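The White Table
Why so many homes choose the one color that shows everything

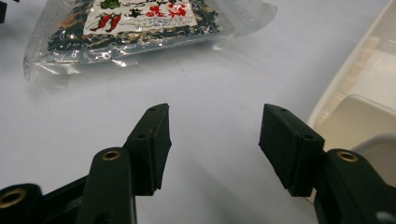 The white surface of a table, seen from close.

When I moved to Tostotdale, I had two suitcases, one lamp and no table. For the first weeks I ate from the windowsill, standing, and I wrote my articles with the computer on my knees. Then I went to Stomis, the big secondhand hall behind the railway station, and I asked for something plain. The man in the furniture section showed me a row of brown tables, one gray table and, at the end of the row, a long white one. I said no to the white one three times. Then I bought it.

My mother would not have approved. In the house where I grew up the table was dark, and over the dark wood there was a cloth, and over the cloth there was a sheet of clear plastic for ordinary days. A white table was something for a doctor. You put on it instruments and cotton, and you did not put on it beet soup.

But in the shops today white is everywhere. Bovora, which makes tables in a former dairy at the edge of the town, told me that white is the color most people ask for, and that it has been so for several years. They showed me their order book from December. I could not read all the handwriting, but the word "white" I could read very well.

I wanted to understand this. Why do people with children, with dogs, with coffee and red wine, choose the color that shows everything? I visited kitchens, a sewing room and one workshop, and I looked at a great many tabletops. I also cleaned my own more than I have ever cleaned any piece of furniture.

The light

The first answer I heard was always the light. Tostotdale lies in a narrow valley, and in the old streets the ground floor sees the sun only for a short time in the day. A dark table in such a room is like a hole in the middle of the floor. A white table gives back the little light that comes in. In one kitchen in the lower town, the family had changed only the table, and they told me they now turn on the ceiling lamp later in the afternoon. I have no measurement for this. I was there at four o'clock and the lamp was off, and I could read my notes.

The light has also its bad side. A shiny white top under a strong lamp is tiring for the eyes. At Bovora they advise a matte finish for anybody who reads or works at the table, and a lamp that hangs low and is covered at the sides. I have followed the second advice, but the first came too late for me, as my table is shiny like a plate.

Shadows are different on white, too. Everything you put down makes a soft gray copy of itself on the surface, and you see exactly where the thing touches and where it does not. This sounds like a detail for painters. In the sewing room, however, they explained to me that it is useful. A pin has a shadow. A pin on a brown table is only a pin on a brown table, and you find it with your elbow.

What you can find again

The sewing room is on the upper floor of a former school. There are long tables pushed together, all of them white, and the women and men who work there do repairs for the whole valley: zippers, linings, hems, the sleeves of winter coats. I asked if the white is practical, and they laughed a little, because the tables were covered with blue chalk. Chalk goes away with a dry cloth, they said. What matters is to see the thread.

They have their rule about what lies on the table. Only the things for the present job may stay there. The scissors lie at the right, the chalk at the left, the piece of work in the middle, and at the end of the job all of it goes back into the drawer. I noticed that they leave a wide part of the surface free, and I asked if this is wasted space. It was explained to me that the free part is where you turn the coat around.

I have tried to do the same at home. My table is 241 centimeters long and 90 wide, so it is too big for one person, and a table too big for one person fills itself. In my first month it held letters, a bread knife, three library books, a radio, seeds for the balcony and a bicycle pump. On the dark table of my mother I think I would not have seen them any more. On the white one, each thing is standing there like a person on snow.

So in the evening I clear it. I begin from the short end near the door and move toward the window, and whatever belongs in another room goes in a basket. It takes less time than making tea. Some evenings I do not do it, and then at breakfast I must look at the bicycle pump.

Stains, and who is afraid of them

Everyone who owns a white table has a story about a stain, and most of them are about turmeric. It is the strongest. Red wine looks terrible, but on a sealed surface it usually lets itself be wiped if you are quick. Coffee makes rings. Newspaper, when it is a little damp, leaves its headlines on the table backwards. I had for two days the result of a football match next to my plate.

For daily cleaning I now use the Igwe soap, which comes as a hard green block and which I found at the market. You rub the damp cloth on the block, wipe the table, wipe again with clean water, and then dry. The drying is the part I used to forget. Without it the water leaves a thin gray veil, and you think the table is old when it is only badly dried.

The people at Bovora were very strict on one question, the rough side of the sponge. Never, they said. The rough side makes fine scratches, the scratches hold the dirt, and after one year the table is gray in the place where you sit. I turned my own table to the window when I came home and looked along it from the side. The former owner had used the rough side. There is a cloudy oval at one end, the size of a serving dish, and it does not go away with soap or with baking soda. I have decided to sit there.

For turmeric, lemon juice and patience. Put the juice on the spot, wait for some minutes, wipe, and leave the table near the sun if you have any. Try it first on a corner, as not every finish likes acid. In painted wood you can do damage, and a real stone top should not see lemon at all.

White is many colors

Before this article I thought white was one thing. At Stomis I put my notebook, which has white pages, on the white tables one after the other. One table became yellow, the next one a little blue, and the third was like the inside of an eggshell. If your walls are of a warm white and your table is of a cold one, the table will look like it was borrowed. The simple method is to carry a piece of painted card from home when you go to buy, and to put it flat on the table and not to hold it up in the air. The shop lamps make everything a little wrong, but they make both things wrong in the same way.

White also changes with age. A lacquered top which stands at the window turns toward cream, and if there is a fruit bowl always in the same spot, you will have one day a bright circle under it. In the workshop I visited, where they repair frames and clocks, they turn their table around every spring for this reason. Both ends become old together.

The edges go first. A chip on a dark table shows as a pale dot, and a chip on a white table shows as a dark one, which for some reason is harder to forgive. There are small pots of repair paint for this. Put it in thin layers, let each one dry until the next day, and do not try to fill the hole in one time. I tried to fill the hole in one time, and I have now a small hill.

At the table

I have also asked people how it is to eat at a white table. One family told me that the food looks better. Another one said that they bought colored plates because the white ones disappeared, and the grandmother kept putting her glass on the rim of the plate. Over many years the children had drawn on the underside of the table with pencil, and when I went down on my knees to see it, there were horses.

My own table has still the shop label under it, with the price crossed out and written again lower. I put a cloth on it when my mother came to visit. She lifted the corner of the cloth, looked at the white, wiped it with her finger, looked at the finger, and asked me where is the plastic.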